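Stukley Home & Garden Forum > Indoors > Kitchens

Oiling a wooden worktop: how often, and have I ruined mine?

pippin_and_plum
Posted November 26, 2025

Hello everyone, I hope this is the right section, please move me if not. We moved to a cottage outside Bodstead in the spring and inherited a kitchen with solid wood worktops, which I fell in love with at the viewing and have been fretting over ever since. The previous owners left us a half-used tin of Cetevwood worktop oil in the cupboard under the sink and a note saying "do it when it looks thirsty", which was kind of them but I have no idea what a thirsty worktop looks like!

I gave it a coat in the summer, quite a generous one I'll admit, and it went sticky. Properly sticky, so that the post stuck to it. It has calmed down a bit now, but there's a patch by the kettle that still grabs at a tea towel, and another patch by the sink that has gone grey and rough. So I seem to have too much in one place and not enough in another.

My questions, if anybody has the patience:

Do I have to sand the whole lot back, or can I do the bad bits by themselves?
How often do you all oil yours?
Is the old tin still any good?

It's family staying at Christmas and I'd love to have it looking nice, or at least not catching on people's sleeves.

marrowfat
Reply 1

Welcome! You haven't ruined it, so put the kettle on (mind the patch). Wood is the most forgiving thing in a kitchen. I had burn rings, a beetroot stain and a spot where somebody left a wet tin of tomatoes for a week, and they've all come out over the years.

The stickiness is oil sitting on top of the wood with nowhere to go. Everybody does it the first time. I certainly did, and I had to peel a newspaper off mine.

I oil mine when water stops beading. Flick a few drops on, go and do something else, and come back. If the drops are still sitting up in little domes, leave it alone. If they've sunk in and left a dark mark, it wants a coat. By the sink that might be a good deal more often than the far end by the bread bin, and there's no law that says you have to do it all at once.

tolly_in_the_rain
Reply 2

I'd disagree with marrowfat about doing bits, I'm afraid, though I know plenty of people get on fine with it. I did the sink end by itself for years and finished up with a worktop in two colours, one like treacle and the other like weak tea. It bothered me every single morning. In the end I took the whole length back to bare wood and started again, and I wish I'd done it at the beginning.

Also, please throw that tin away. If it's been open since before you moved in it will have a skin on it and lumps underneath, and the lumps get everywhere.

marrowfat
Reply 3

We'll have to agree to differ, tolly! Two colours evens up over time in my experience, and a whole worktop is a lot of sanding for a person with guests coming. But I'm with you on the tin.

quince_jelly
Reply 4

I've done ours from scratch, and my mum's, and then my neighbour's when she saw my mum's, so I'm going to write out what I do and you can take or leave any of it. Sorry in advance, I do go on.

1. Clear everything off, and I mean everything, including the toaster you think you can work round. Wash the whole surface with warm water and a drop of washing-up liquid, rinse, dry with a towel and then leave it overnight. I put a chair across the doorway to stop anybody wandering in and making toast.

2. Deal with the sticky patch first. A cloth with a little white spirit on it, windows open, rubbing gently along the grain and turning the cloth as it picks up the gunk. It's slow and a bit smelly, but you'll feel the surface change under your fingers from tacky to smooth. If it's still grabbing afterwards, give it another go the next day before you reach for the sandpaper.

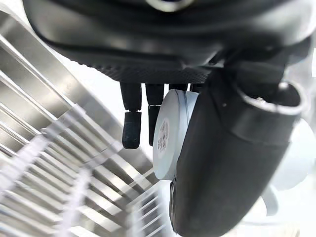

3. Sand the grey part. Start medium and finish fine, always with the grain, and feather it out well past the edge of the bad bit so you don't leave a dip. Black marks right by the tap sometimes go deeper than you'd like. I left one on my mum's and put a soap dish over it.

4. Get rid of the dust. Hoover, then a barely damp cloth, then let it dry again. Don't skip the underside of the front edge, it collects there and turns to porridge when the oil goes on.

5. Oil, thinly. Much more thinly than you think! Put a little on a lint-free cloth and rub it in, then leave it for 15 minutes and wipe off every bit that hasn't soaked in with a clean dry cloth. This wiping off is where your summer coat went wrong, I'd bet my best saucepan on it.

6. Next day, do it again. I do 3 coats on a freshly sanded area and then one all over to pull the colours together, which might please both tolly and marrowfat.

7. Lay the oily cloths out flat outdoors to dry before they go in the bin. Please don't scrunch them up in a bag, they can heat up and catch fire all by themselves. I'd heard this for years and never believed it until a scrunched one in our shed was warm to the touch.

Then be gentle with it for 7 days. You can use the kitchen, just no puddles and no hot pans.

pippin_and_plum
Reply 5

Oh, thank you all so much, this is wonderful. quince_jelly, I've printed yours out and stuck it on the fridge. I have been out and looked in the tin and tolly is right, it has a skin like a rice pudding.

I did the water drop test as well. By the bread bin they sat there like little marbles. By the sink they were gone before I'd found my glasses.

Should I get the same oil again or is there something better? The shop in Bodstead has the Cetevwood and also one called Nurmi, which is dearer and comes in a smaller tin.

oldbootroom
Reply 6

Nurmi, every time. It's a hard wax oil, so it leaves a bit of a skin on the wood and you don't have to fuss over it so much. We did ours one February and hardly touched it for ages afterwards. I would also say go much finer with the sanding than quince_jelly does. I go up to 2,000 grit and it feels like silk.

quince_jelly
Reply 7

2,000! On a worktop! Sorry oldbootroom, I'm sure it does feel lovely, but you'll have polished it so smooth that the oil can hardly get in. That's for varnish and car paint in my book. I stop a long way before that and it feels perfectly nice to roll pastry on.

Hard wax is a fair choice, but I'd be wary of putting it over the old oil unless the whole top has been sanded back, which pippin is trying to avoid. Same oil again would be my vote for now.

oldbootroom
Reply 8

Well, mine took the oil without any trouble, and I've had compliments. But fair point about putting it over the old stuff, I was starting from bare wood and should have said so.

tolly_in_the_rain
Reply 9

I never thought I'd say this but I'm with quince on the sandpaper. My late father-in-law sanded a breadboard until you could see your face in it and the loaf slid off on to the dog.

One more thing, pippin. Have a look at the sealant where the sink meets the wood. If that's perished you can oil till you're blue in the face and it will go grey again, with the water creeping in from the cut edge. Ours had a gap I could get a fingernail in.

marrowfat
Reply 10

Good shout from tolly, I'd forgotten the sealant. Do it after the oil has had its rest though, as it won't stick to a fresh coat.

And get yourself a little rack or a folded cloth for the washing-up to drain on. Most of the wear on mine came from mugs left upside down in their own wet rings.

pippin_and_plum
Reply 11

I've just been on my hands and knees with a torch and yes, there's a gap, all along the back of the tap. You're all marvellous. I'm going to stick with the same oil, a new tin this time, do the sticky patch first and then the sink end, and then quince's coat all over. The toaster is going to live in the spare room, and my husband has been told.

Does anyone have a favourite sealant, or shall I start a new thread for that?

marrowfat
Reply 12

New thread, I think, love, or we'll be here till Easter. Clear or white is an argument all of its own. Pop it in Bathrooms as well, they're very keen over there.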